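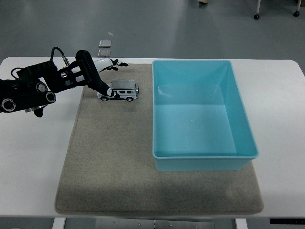 September, started 2 p.m.

Second session on the pick-and-place task. Goal for the afternoon was to get the car off the mat and into the blue bin, first by hand driving and then from saved positions. Left the software as it was last time. Only changes are the approach angle and the closing speed.

Moved the mat back to where the tape marks were, then found the tape marks were from the sorting task and not this one. Measured it again from the left leg. Whoever sets up next, please use the numbers on the inside cover of this book and ignore the tape. I'll take the old tape off when I've got a scraper.

Start-up was fine. Homed the arm twice because the first time the wrist joint stopped short and gave a position warning. Second time it went in clean. Same warning as the one written up by the Gorkent group on the club page, and they put it down to cable drag. Worth looking at. The cable has a fair bit of slack in it at the top of the arm and I don't want to pull it tighter without checking what happens at full reach.

Hand driving

Came in from the front left of the car, low, with the black finger angled down. The car is a boxy shape with a flat roof so in theory there are two ways to hold it, across the sides or front to back. Across the sides is better. Front to back the wheels let it roll and it creeps away from the first finger to touch it. Tried it both ways, four goes each. Across the sides I got all 4. Front to back it rolled off on the first two, gripped badly on the third and I stopped the last one myself when the finger was about to press into the bonnet.

Closing speed was set at 1,000 in the config, left over from the foam blocks. Too quick for this. It nudged the car round before both fingers were on it. Dropped to 500 and the car stayed put. Haven't tried anything lower and don't see the need yet.

The mat helps. On bare table the car slid if a fingertip so much as brushed it. Felt grips the wheels enough to give you a second chance. We should write in the report that all our results are on the mat, or somebody will ask.

Saved positions

Saved five: home, above car, at car, above bin, in bin. Played them back slowly with a hand on the stop button. Above car and at car were good. Above bin was too low on the way across and the car would have clipped the rim, so I raised it and saved again. In bin was fine but the release was a bit high and the car landed on its side. Lowered it a little. Landed on its wheels after that, with a bit of a bounce.

The move between above car and above bin swings wider than it needs to. It isn't wrong, the planner just picks that route. Could add a point in the middle to keep it tidy. Left it for now.

Things that went wrong

Lost a good twenty minutes to the laptop. It had gone to sleep and the connection came back up on a different port, so the script was talking to nothing and gave no error. Sekden script needs a check at the start that it is getting joint readings back before it sends anything. Put it on the list.

Also picked up the wrong zero file after the restart. Noticed when home looked slightly off to the left. There are two files with nearly the same name in the Rundow folder. Renamed the old one with OLD at the front. Didn't delete it in case someone is still using it.

For the Gauthier round

Rules say the object can be placed at any angle on the mat. Everything today was with the car facing the arm, so saved positions on their own won't be enough. Turned the car a quarter turn at the end and ran the same sequence to see. Missed it completely, as expected - the fingers came down either side of the bonnet and closed on nothing much. We need the angle from the camera before the grip, and that part of the code isn't finished.

To do
- wrist cable: check slack at full reach, both directions
- startup check for joint readings
- remove old tape, put down new
- try grip with car at four different angles, hand driven first
- ask whether the bin can be moved further right, it's tight near the mat

Packed up at 5.15. Arm parked at home, power off at the wall, positions backed up to the shared drive.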